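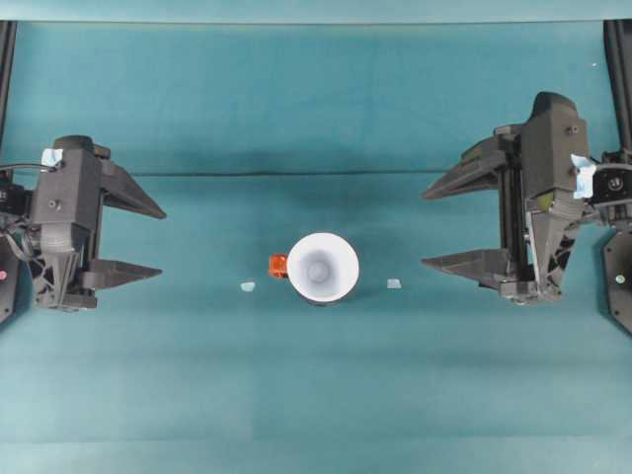
Does a Colored Handle Change How People Pick Up a Cup?

Project report, Introduction to Product Design
Group 4: Azra Kovačević, Mateja Jurić, Radka Popescu
Course instructor: Natália Štěpánek

Why we picked this topic

The Tillstead catalog sells a white cup with a small orange-red handle, and the text next to it says the color "guides the hand to the grip." We read that sentence several times in our first meeting and none of us believed it. People have been picking up cups with plain handles for a very long time. It also seemed like the kind of claim a company makes after the color has already been chosen.

So we set out to test it. Azra thought the color would do nothing at all. Mateja thought it might do a little, mostly for people who were not paying attention. Radka did not want to guess.

The cup and the table

The cup is white outside, with a pale gray interior. Seen from straight above, the rim is a bright ring and the handle is a short bit of orange-red sticking out at one side. We used it on a teal-green tabletop. Against that green, both the white and the orange-red stand out strongly, and this is our first complaint about our own project. A white cup on a teal table is easy to see with or without a colored handle. On a pale counter the result could have been different, and we only had the one table.

For comparison we used a plain white cup of the same height from Jenano. The handle on the Jenano cup is larger. We knew that going in and used it anyway, which we regret.

What we did

We asked 65 students to walk up to the table and move one cup to a shelf next to it. They were told it was a study about shelf height. Each person got only one cup, either the orange-red handle or the plain one, with the handle pointing to the left. Radka wrote down whether the person touched the handle first or took hold of the body of the cup. If somebody used both hands, we wrote down whichever touched first.

The cup was empty every time. Ljubica Kelmendi, who read our draft, pointed out that hardly anybody uses a handle on an empty cup unless they feel like it. A handle is there for hot drinks. She is right, and we think this matters more than anything about color.

What we found

Of the 65 people, 17 touched the handle first. The rest grabbed the body or put their fingers over the rim. The handle-first people were split almost evenly between the two cups. The difference was so small that one more person in either group could have wiped it out.

Left-handed people used the handle more, no matter which cup they had. That makes sense with the handle pointing left. If there is a real effect anywhere in our notes, it is direction, and we did not design the test to measure direction.

What we can and can't say

We can't say that the catalog is wrong. Our cups did not match in handle size, they had nothing in them, and we asked people to carry them to a shelf, which is a strange thing to do with a cup. We can say that we saw no sign of the hand being "guided" by anything orange-red.

Natália asked us in October whether we would keep the colored handle if we were designing the cup ourselves. Mateja would, because she likes how it looks from across a room. Azra would make it bigger before spending any money on color, because two fingers barely fit. Radka would keep the color and delete the sentence from the catalog.

If we did it again

Same cup twice, one handle painted white. Warm water in both. Handle turned left for half the people and right for the other half. A second table in a light color. We would also write down which hand each person used from the first day, instead of starting partway through.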